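September, late, kettle on for the third time

I should be asleep, but I'm too pleased with the day to lie still, so I'm writing it down while I can still remember which bits were clever and which bits were luck.

We have a number! After all those weeks of "it seems better" and "I think it's better, don't you?", there is a proper number with a proper comparison beside it, and it came out of the method we wrote down before we started. Ferhat made me promise in the summer that we would fix the method first and leave it alone, and I grumbled at him then, and he was right. I told him so at lunch and he made me say it again.

So, the method, for my own sake, as I'll want it when I write the thing up and my handwriting in the lab book has gone to pieces.

The question is whether two arms learn to pass a small thing between them better if you show them mistakes as well as good goes. Everyone collects demonstrations by sitting down at the controls and doing the task as nicely as possible, and if you fumble it you bin that one and start again. We had 742 demonstrations by the end of August, all of them driven by me or Ferhat, and every one of them clean. The policy trained on those (we call it Sulden, after the place Ferhat went walking the week he wrote the first version) is lovely to watch right up to the moment something slips a little. Then it has no idea. It carries on with the handover as though it were still holding the thing, very graceful, with nothing in its fingers. I laughed the first few times. By the hundredth I wasn't laughing so much.

Flarkummont is the other one. Same network, same training time, same number of demonstrations, but for a share of them we began badly on purpose. Grip too near the end, or one arm arriving early, or the object turned the wrong way round, and then we recovered from it, and the bad start stayed in. The total had to stay at 742, so clean ones were taken out by a random draw to make room. I was sad about some of those. There was one with a key ring I was really proud of.

Driving badly on purpose is so much harder than it sounds. My hands kept wanting to tidy up. Ferhat is a natural at it, he can make a left arm look like it's had two pints, and then bring it back round as smooth as anything. I got there in the end by humming, I don't know why that works but it does, and there are hours of recordings of me humming the same four bars of something.

Then the testing. 100 trials for each policy, same objects and the same starting places for both, shuffled so that whoever was resetting didn't know which policy was coming next. Ferhat loaded them, I reset and scored, and the screen was turned away from me the whole time. A trial counts only if the object ends up held by the receiving arm with the giving arm let go and backed off. Dropped is dropped, even if it lands somewhere sensible. I was very strict. There was one this morning that balanced on a fingertip for ages and I wanted so badly to give it the mark, and I wrote a nought.

When we opened the key this afternoon, Flarkummont had beaten Sulden by 20 trials. Twenty! Out of a hundred! I had privately hoped for a handful. Ferhat didn't say anything at all for a bit, and then went and checked that the columns hadn't been swapped, and then checked again, and then went out and bought pastries.

The part I like best isn't even the total. When I went through the failures by hand, Sulden's were nearly all of one kind, the empty-handed ballet, and Flarkummont hardly does that any more. It fails in new ways. It dithers. Sometimes it lets go and has another try when the first grip would have been fine, and then runs out of time, and I found myself shouting "you had it, you had it!" at a pair of arms. But it's the right sort of failing, I think. You can do something with a policy that's too fussy.

Padlocks were the surprise. I'd put them down as the hardest of the lot, being heavy for their size and slippery and an awkward shape, and I'd have bet money that neither policy would get anywhere with them. Marker pens I'd thought would be easy. Turned out nearly the other way about, and we spent most of the tea break arguing over why. Ferhat thinks a pen gives you too many places to hold it, so the two arms can't agree. I think it rolls, simple as that. We could test it with a pen that has flat sides, and I've written that at the top of tomorrow's page in capitals.

Tsutomu rang from Hosoda at four and I gave him the whole thing in one breath. He was delighted, and then of course he asked the question I'd been hoping he wouldn't, which is whether it's the mistakes that help or just the variety. If you start from lots of odd positions you see more of the world, mistakes or no mistakes. He's right, it's a hole, and we can't close it with what we have. We need a third set: odd starts, but no fumbles, still 742, still 100 trials. I groaned down the phone and he laughed at me. But I was already working out the order of it in my head while he talked, so I can't have minded all that much.

He also wants us to look at the grip force traces before we believe the failure types, as I sorted those by eye and I was not blind by then. Fair. The total is safe, the sorting isn't, and I must keep those two apart when I write it up. I'll ask Ferhat to sort them again from the recordings without seeing my labels, and then we'll see how far we agree. I'm a bit nervous about the dithering ones. What I call dithering he may well call a failed grip.

Cliltance is lending us its second bench until the new year, so we needn't stop the main one to collect the third set. I'd dreaded asking, and they said yes by return. That means two benches and 2 of us, and one of us will have to learn to reset and drive on the same day without getting muddled. Me, I expect. Ferhat gets grumpy if he's interrupted while driving, and I only get silly.

Other things, small ones. The padding on my chair at the controls has gone and my back knows it. I need to write down the reset order properly as it lives only in my head, and if I'm off ill the whole comparison goes wobbly. Must ask whether we can keep the raw recordings from the binned practice sessions, as I've a feeling there are real fumbles in there, unplanned ones, and it would be so interesting to know whether a real fumble teaches more than an acted one. An acted fumble is always a bit polite. I know I'm going to recover, so I never let it go truly wrong. Nobody's hands lie that well, mine least of all.

I've just made a note of that on the back of my hand, having run out of scrap paper, so it'll be on the pillow by morning.

What else. I rang Mum and tried to explain it and she said, "So you taught it to drop things?" and I said no, we taught it what to do next, and she said that was what she'd spent my whole childhood doing. Then she wanted to know if I was eating. I said pastries.

I do want to put down how it felt in the room, too, as I know I'll forget. We ran a few extra goes at the end of the afternoon, not for the score, just for the pleasure of it, with the screen turned back round so I could see which policy was which. I sat on the floor with my tea. Ferhat kept naming an object and I kept guessing yes or no before the arms had got properly moving, and I was wrong a good deal, and I was happy every time I was wrong in the right direction. It has been a long while since work felt like that. All spring I was sure I'd picked a dull question.

Tomorrow: flat-sided pen, reset order, email Tsutomu the trial sheets, ask Ferhat about the blind sorting before he's had his coffee and can think of a reason to put it off. Start a list of odd starting positions for the third set. New chair cushion. Bed now, properly this time, and the kettle can boil for itself.

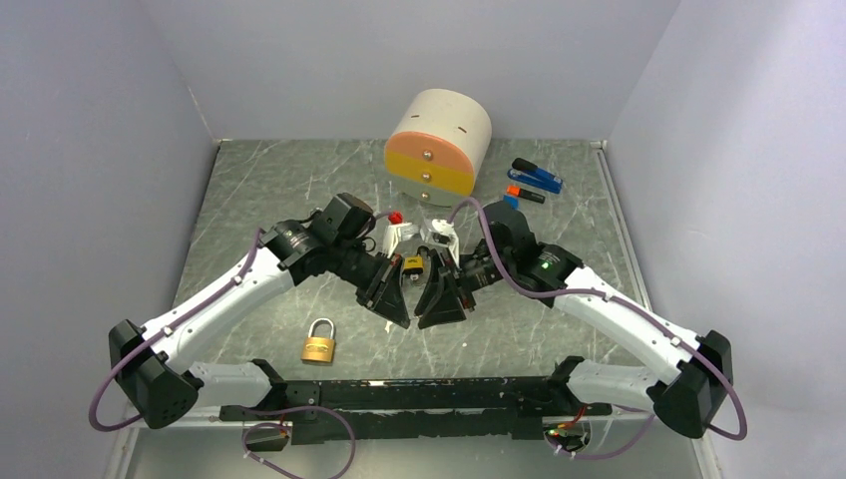
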